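Umziehen, ohne zu verzweifeln (Teil 2: Der Keller)

Ihr Lieben, nach dem letzten Beitrag kamen so viele nette Nachrichten, dass ich jetzt doch weiterschreibe, obwohl ich zwischen Kartons sitze und meine Teetasse heute früh auf dem Bügelbrett stand, weil der Küchentisch schon auseinandergeschraubt ist. Im Juni ziehen wir nach Gevitz, in die Wohnung über der alten Bäckerei, und ich habe 76 Kartons beschriftet (mit dem dicken grünen Stift, den man auch bei Kellerlicht lesen kann). Gestern Abend war dann der Keller dran, vor dem ich mich seit dem Winter gedrückt hatte.

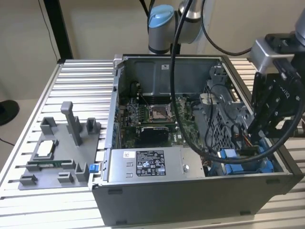

Schreibgruppe Ostell – Blogs unserer Mitglieder

Angefangen habe ich mit dem Regal ganz hinten, dem wackeligen, das schon da war, als wir einzogen. Einmachgläser, zwei Kuchenformen in Herzform, der Schlitten und eine Tüte mit Weihnachtskugeln, von denen die Hälfte keinen Aufhänger mehr hat. Ich hatte mir vorgenommen, streng zu sein, und dann saß ich doch eine halbe Stunde auf der untersten Stufe und las alte Postkarten von Marjatta Rautiainen, meiner ersten Vermieterin. Sie hat mir nach jedem Urlaub geschrieben, immer vom selben See, immer mit dem Satz, das Wasser sei dieses Jahr besonders weich. Natürlich kommen die mit! Sie passen in einen Schuhkarton, und einen Schuhkarton trägt man ja wohl noch die Treppe hinunter und in Gevitz wieder hinauf.

Schwerer fiel mir die Nähmaschine meiner Mutter. Sie wiegt so viel wie ein mittelgroßer Hund und näht nur noch rückwärts, und zwei Werkstätten haben schon abgewinkt. Meine Nachbarin Afroza Karunaratne kam herunter, um nach ihrem Fahrrad zu sehen, und blieb dann bis kurz vor elf – so ist das bei uns im Haus, man geht wegen einer Luftpumpe in den Keller und kommt mit einem Fondue-Set wieder herauf. Sie nimmt die Maschine nun als Blumentisch, und ich darf sie besuchen, wann ich will. 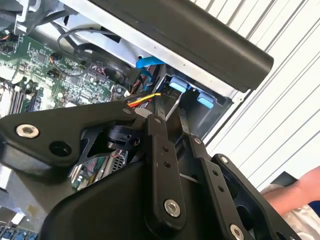

Mit den Dingen, die man seit Jahren aufhebt, weil man sie noch einmal brauchen könnte, bin ich am langsamsten. Kabel, Adapter, Schlüssel ohne Schloss, die Anleitung für einen Entsafter, den wir nie besessen haben. Bei mir stecken die in einer Blechdose von Ahonen, in der früher Kekse waren, und dazu kommt inzwischen ein ganzes Marmeladenglas voll einzelner Schrauben. Eine silberne mit Innensechskant, so eine wie an der schwarzen Platte links, habe ich gleich herausgefischt, denn unserem Bettgestell fehlt seit dem vorigen Umzug genau diese Sorte und es knarrt bei jedem Umdrehen. Der Rest vom Glas bleibt zu. Ich kenne mich, wenn ich einmal anfange zu sortieren, dann sitze ich um Mitternacht noch da und lege Reihen nach Größe.

Die Anleitung für den Entsafter habe ich übrigens weggeworfen und eine Minute später wieder aus dem Altpapier geholt, weil auf der Rückseite das Rezept für den Pflaumenkuchen steht.
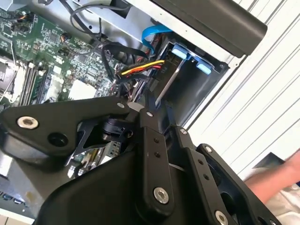

Das Rezept ist in der Schrift meiner Tante, mit 50 Gramm Butter in den Streuseln, was viel zu wenig ist, ich nehme immer das Doppelte. Abgeschrieben ist es nun endlich auch, vorne im Kalender. Den Kuchen gibt es für alle, die beim Tragen helfen, dazu Kaffee aus Thermoskannen, denn die Maschine ist dann längst verpackt.

Was noch fehlt: das obere Regalbrett, die Gartenstühle und die große Frage, ob der Schrank von Gavent durch das neue Treppenhaus passt. Mein Mann sagt ja, mein Zollstock sagt nein. Wer von euch schon einmal einen Kleiderschrank über einen Balkon gehoben hat, möge mir bitte schreiben, gern mit allen Einzelheiten. Ich lese abends ab acht, auf dem letzten Stuhl, der noch nicht gestapelt ist.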